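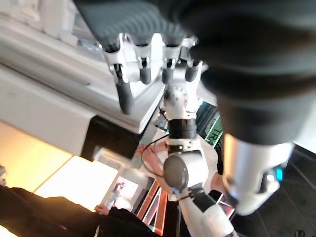 *The shared workroom, Pevberg building*

# Workroom and Office Services Assistant (part-time)

**Employer:** Jarkivero
**Place of work:** Ground floor, Pevberg building
**Hours:** 14 hours per week, worked over mornings
**Grade:** 4
**Contract:** Fixed term to the end of the following September, with the possibility of renewal
**Responsible to:** Matilde Barros, Office Services Manager

Jarkivero wishes to appoint a Workroom and Office Services Assistant to look after the shared workroom on the ground floor of the Pevberg building. The post is open to applicants with or without previous experience of office work. Training will be given in all the equipment the postholder is expected to use.

## About the workroom

The workroom serves the 42 members of staff based in the building, together with visitors and short-term contract holders who have been given access by their department. It is used for printing, copying, scanning and binding, for the sorting of internal post, and for small practical jobs that cannot sensibly be done at a desk. It is in use for most of the working day and is busiest between 9.30 am and noon.

The room was brought under the care of Office Services when the two separate copying rooms on the upper floors were closed. Paper, toner, binding covers, envelopes and packing materials are now ordered centrally and kept in the adjoining store. The present arrangements for ordering were drawn up by Cristóvão Vieira, who remains responsible for the supplies budget and to whom the postholder will report any shortage.

The workroom is shared by several departments whose needs do not always fall at the same time. Staff may have a long document running through a machine while colleagues are working with their own items close by. The Assistant will be expected to know who is using the room, to agree the order of work where two jobs clash, and to do so courteously.

## Purpose of the post

To keep the shared workroom safe, clean, well stocked and ready for use, and to give practical help to the staff who work in it.

## Main duties

### Care of the room

- Open the workroom at 8.15 am, switch on the shared office equipment and carry out the morning checks set out in the room log.
- Keep floors, walkways and doorways clear. Cables which cross a place where people walk or stand must be moved, covered or reported before the room is used.
- Wipe down casings, lids and work surfaces using the cleaning materials supplied. No liquid is to be sprayed directly on to any powered item.
- Return tools and shared items to their labelled places, and set aside anything left behind with a note of where it was found.
- Leave alone any work in progress which belongs to a department, unless asked by that department to move it.

### Office equipment and supplies

- Load paper, replace toner and empty waste containers on the printing and copying equipment.
- Clear ordinary paper jams. Faults beyond this are to be reported to the maintenance contractor, Brolonero, using the telephone line or the web form, and entered in the log with the time of the call.
- Carry out print runs, scanning and binding for departments that have booked the service.
- Check stock in the store each week and send the order list to Cristóvão Vieira by the agreed time.
- Receive deliveries, check them against the delivery note and put them away. Boxes of paper are moved by trolley.

### Help to users

- Show new members of staff how to use the shared office equipment and the booking sheet.
- Give a second pair of hands to colleagues when an item has to be held steady, turned, lifted or carried. The postholder will not be asked to undertake technical work for which they have not been trained.
- Keep the booking sheet up to date and let departments know in good time if the room, or part of it, will be out of use.
- Sort and distribute internal post once each morning.

### General

- Follow the health and safety rules of the building, including those on the use of powered equipment, and attend refresher training when it is offered.
- Treat papers passing through the workroom as confidential. Spoilt copies containing personal details go into the locked bin.
- Undertake other duties of a similar level when reasonably asked to do so by the Office Services Manager.

## The person we are looking for

Applicants should be able to show, in their letter or at interview, that they meet the following requirements.

**Essential**

- A careful and orderly way of working, including when several people need something at once.
- The ability to follow written instructions and to keep a clear written record.
- A polite and patient manner with colleagues at every level.
- Good timekeeping. The room cannot be used before it has been opened and checked.
- Willingness to be on one's feet for a large part of the morning.

**Desirable**

- Experience of working in a copying room, post room, school office, library, shop stockroom or similar setting.
- Some familiarity with spreadsheets. The stock list is kept in this form, though a short course can be arranged.
- Experience of using a binding machine or guillotine.

No formal qualifications are required. Jarkivero welcomes applications from people returning to work after a break and from those looking for a first post.

## Terms and conditions

The salary is that of grade 4 on the Jarkivero scale, paid in proportion to the hours worked. Full details of the scale are sent out with the application form. Annual leave and public holidays are also given in proportion, and the postholder will be entered into the staff pension arrangement unless they choose otherwise.

The normal pattern of work is set by agreement with the Office Services Manager. Hours are worked in the morning and finish no later than 1 pm. Extra hours may be offered at busy times, in particular before the September intake -- they are voluntary and paid at the ordinary rate.

The appointment is subject to a probationary period of four months. During this time the postholder will meet the manager regularly to talk over progress and any further training needed. Closed shoes must be worn in the workroom at all times, and long sleeves should be fastened or rolled back when working near moving parts. An overall is provided on request.

The workroom and store are on one level and can be reached without steps from the main entrance. Applicants who would need changes to equipment, hours or duties in order to do the job are encouraged to say so at any stage. Such requests are handled by Clementina Peixoto in Personnel and are not seen by the interview panel unless the applicant wishes it.

## How to apply

Please ask for an application form from the Personnel Office, either in person at the Pevberg reception desk or in writing. The completed form should be returned with a letter of no more than two sides explaining your interest in the post and how you meet the essential requirements. A curriculum vitae may be attached but will not be accepted in place of the form.

The names of two referees are required. One should, where possible, be a recent employer, teacher or supervisor. References are taken up only after an offer has been made.

Interviews will be held in the building and will be conducted by Matilde Barros and Florêncio Godinho. They last half an hour and are followed by a short practical exercise in the workroom, consisting of loading paper, completing an entry in the room log and preparing a stock order from a written list. Travel costs within the region will be repaid on production of a ticket or receipt.

Applicants who would like to see the workroom before applying may arrange a visit through Madalena Macedo at reception. Visits take place after 2 pm and do not form part of the selection process.

All applicants will be told the outcome in writing. Unsuccessful candidates who attended an interview may ask for comments on their application, and should do so within four weeks of receiving the decision.

Application papers are kept by the Personnel Office for the length of time stated on the form and are then destroyed.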